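# Come and tidy with us: call for participants

Iltar is looking for people who like putting things in order, and for people who never have but fancy a go.

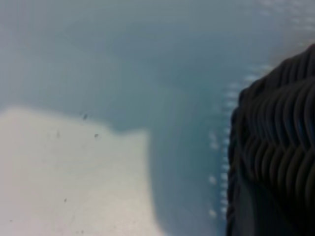

*Pale cream on grey-blue, very close up.*

We're running a second round of our tabletop sessions in Prallomdale this winter and we'd love new faces! The October round filled up mostly with friends of friends, which was lovely, but we ended up with a lot of people who stack plates in exactly the same way. This time we want left-handers, big families, people who live alone, people who have just moved house, and anyone who has strong views on where the small stuff goes.

## What you'll do

You sit or stand at a table and work through a set of ordinary jobs at your own pace -- sorting, folding, stacking, laying out, clearing away. We give you the things and say where you might start. After that it's up to you. There is no right answer and no clock on the wall. Afterwards you have a chat with Noelia Esteban or Kiros Alemayehu over tea (and very good biscuits, Kiros bakes them) about how you went about it and what annoyed you.

Each person comes to four sessions. Please only sign up if you can manage all of them, as the later ones build on what you did in the first.

## Who can take part

- Anyone aged 18 or over
- You should be comfortable using your hands for an hour or so, with as many breaks as you want
- English or Lithuanian, either is fine
- You don't need any experience whatsoever

If you'd prefer a higher or lower table, or a particular chair, tell us when you write and we'll have it ready. You're welcome to bring someone along to keep you company.

## Where and when

Room 807, Vītola building, Prallomdale. The lift goes all the way up, and step-free access is from the car park side. Sessions run on weekday mornings and early evenings from the middle of January. We have 30 places and will try to give everybody their first choice of slot.

## What you get

You'll receive a £10 voucher for each session, plus your bus fare. Everyone is also invited to the get-together at the end, where Eglė Šimkus will talk about what we've learned from both rounds. Last time it went on until the building closed and half the room was rearranging the cutlery drawer -- great fun.

## How to join

Send a few lines to Gintarė Krūmiņa at Iltar, or leave a note at the Vītola front desk with your name, a phone number and the times that suit you. Tell us one thing you always tidy first. Please get in touch by 9 Dec 2023. Gintarė will reply to everyone, including those we can't fit in this time, and will keep a waiting list for dropouts.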